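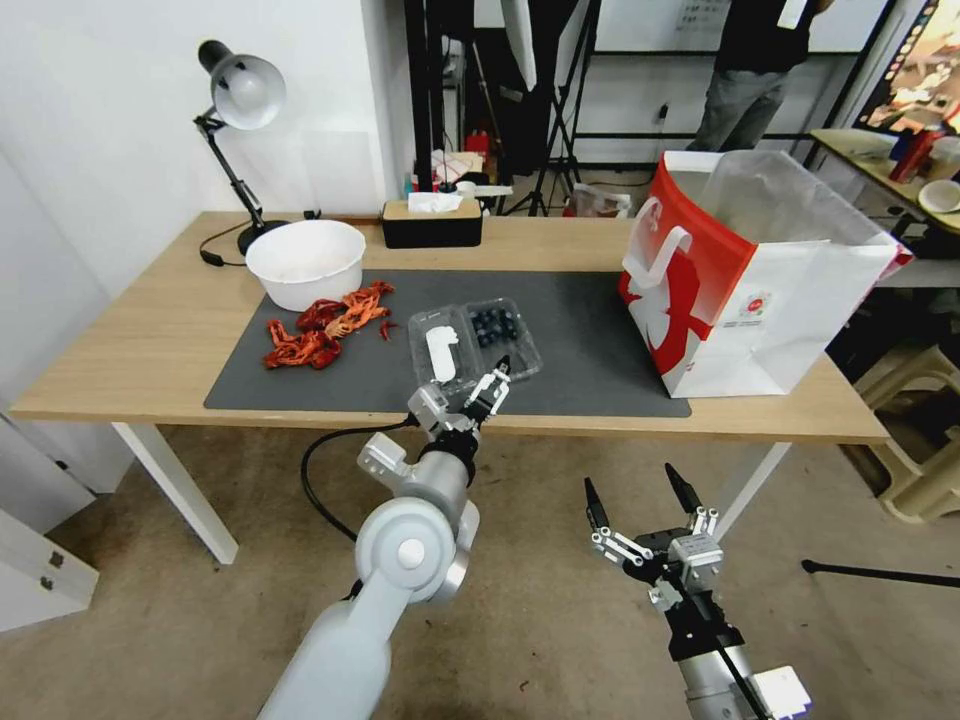
According to Tamara Iordache, the ferry Plendine never sank so much as sat down. She went onto the mud off Claltano one January evening with 145 passengers aboard, and by the time the tide came back for her, the bar had closed and the band had been paid twice.

The Janevski yard built her for sheltered water, then sold her to the Reretti line, which had none. She rolled at anchor. She rolled in dry dock, if you believe the older stokers. Her owners added ballast, then a second funnel that was connected to nothing but looked reassuring on the posters.

She ran the mail for 18 years and went through 7 captains, one of whom lasted a weekend. Jurgita Pētersons has his log, all 2 pages of it. The second is mostly a letter of resignation, with a note on the wind.

The breakers got her in the end and took almost a year over it. Her bell hangs in the Claltano ticket office, where it is rung for late departures, so it gets plenty of use.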